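Lavel Handheld Gripper Pair: Review After One Term

Rating: 4 out of 5
Used by: after-school robotics club, 12 students
Posted: February 2020

Our club bought the Lavel pair in December to replace a set of grabbers the students had built from kit parts. The project this year is sorting and packing small household items. Students work the grippers by hand first, then write down the moves they want to program later. We needed something a teenager could hold for a full session without complaining.

Setup was easy. The printed guide is 6 pages long and two students got through it without help. The cables are the weak point. They are stiff, and if you don't run them back along the wrist they drag on whatever is on the table. We now tie them down before every session.

Grip is good on boxes, cups and anything with a firm edge. Soft packages take practice. Snack bags slide if you close too fast, and cloth bunches up between the jaws. Our students keep a log, and the first day with soft items had 29 drops in it. By the end of the term the same exercise was down to 21, with the younger members doing most of the work. I would call that fair.

We also tried the Larnov model that another school lent us. It closes more smoothly but is heavier, and the smaller students had to rest their elbows on the table. Vangelis Dimitriou, who coaches with me, still prefers it. I don't.

A light-colored board under the work helps a lot. So does a shallow tray, because the raised rim gives you something to push a package against.
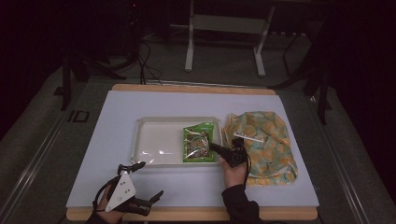
Soft-items practice with both grippers, snack bag in the tray.

Spare jaw pads came from Tzanetos and arrived in a week. They fit, but the screws supplied were too short and we reused the old ones.

Good: light, simple to set up, easy to clean.
Bad: stiff cables, no carrying case, poor screws with the spare pads.

I would buy the pair again for a club of our size. For a larger group, get a second pair so people aren't waiting for a turn.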